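Notes pour l'intervention « La petite cuisine commune »
Atelier Karnura, 8 décembre 2018
(ne pas lire mot à mot, regarder les gens de temps en temps)

Ouverture. Remercier la maison Bosis pour la salle et pour le café, dans cet ordre. Demander qui, ici, possède un égouttoir. Laisser les mains se lever. Demander ensuite qui le vide. Laisser les mains redescendre.

Chiffre à donner tôt, tant qu'on m'écoute : 603 réponses à notre questionnaire de juin. Parmi elles, 380 personnes déclarent « ranger la vaisselle tout de suite ». Ne pas commenter. Boire une gorgée d'eau.

Première partie, le couvercle. On a une place pour les assiettes, une place pour les tasses, un crochet pour la casserole. Le couvercle, lui, voyage. Il ne s'empile sur rien, il roule, il attend sur le plan de travail qu'on lui trouve une situation. Le verre a l'avantage de laisser voir la soupe et l'inconvénient de laisser voir tout le reste. Passer à la vue suivante, casserole à manche bleu, couvercle à bouton bleu, une sorte d'éponge jaune sur l'assiette vert pâle. 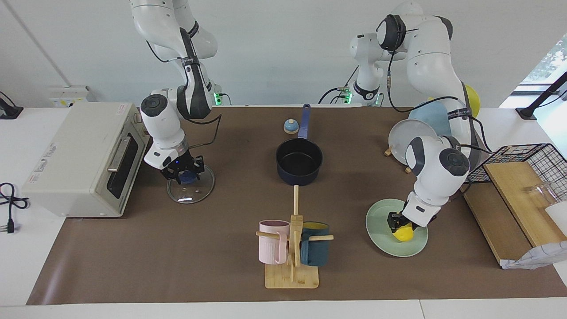 Mirjana Dervishi m'a fait remarquer, à la répétition, qu'un couvercle se range très bien à l'envers sur sa casserole, bouton vers le fond, et que chez elle la question est réglée depuis des années. Le citer volontiers. Ajouter que cela suppose une casserole vide, donc une famille d'une discipline que je n'ai pas rencontrée.

Enchaîner sur l'éponge, brièvement (la dernière fois j'y ai passé 20 minutes et perdu le fond de la salle). Un seul message : elle a droit à un support. Le bord de l'évier n'est pas un support, c'est une habitude.

Deuxième partie, la verticale. Dans une petite cuisine, tout ce qui tient debout fait gagner de la place. L'arbre à tasses, dont je me suis longtemps moqué — j'en ai un maintenant, merci de ne pas insister. L'égouttoir en bois, qui tient les assiettes debout et qu'on finit par prendre pour un placard. Rappeler que 229 personnes du questionnaire se servent directement dans l'égouttoir. Elles ont supprimé une étape entière du rangement et je ne suis pas sûr qu'il faille les en détourner.

Montrer la vue d'ensemble : tasses pendues à l'arbre, assiettes dans l'égouttoir, petit four sur le côté, et un poivron jaune dans une assiette. Laisser quelques secondes, il y a toujours quelqu'un qui cherche où il mettrait le poivron.

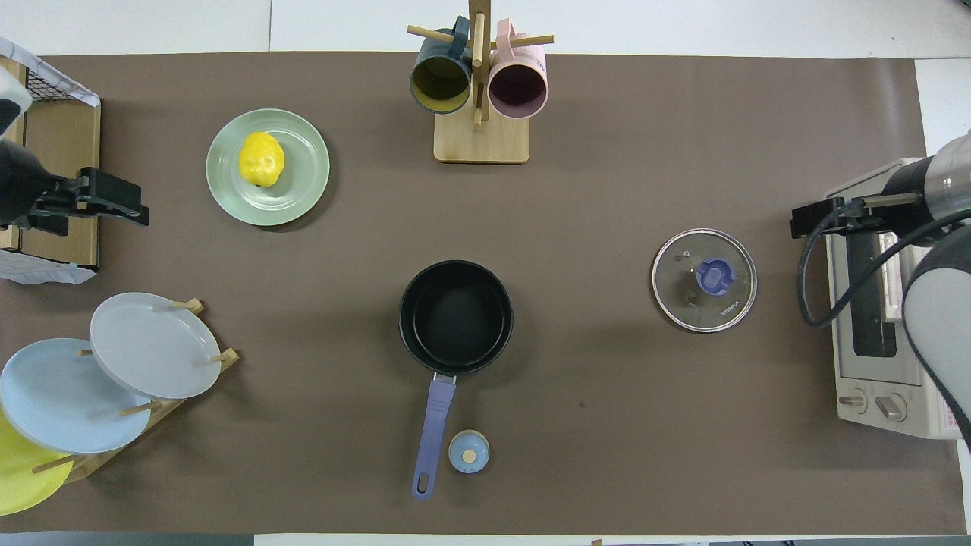

Et les mugs trop lourds, on les pend où ? La question vient de Petkov, par message, et je la garde parce qu'elle reviendra dans la salle. Réponse honnête : en bas de l'arbre, un de chaque côté, et on renonce au mug souvenir d'un kilo. S'il insiste, l'étagère.

Troisième partie, le petit four. Il prend la place de deux assiettes et de quatre ambitions. Lui donner un coin fixe, près de la prise, et cesser de le déplacer à chaque repas. Ne rien poser dessus. Je sais. Ne rien poser dessus quand même.

Exercice, s'il reste du temps : par deux, dessiner sa cuisine de mémoire, puis entourer ce qui n'a pas de place attitrée. Les feuilles sont dans le carton Dillum, sous la table. Reprendre les crayons à la sortie, il en manquait en juin.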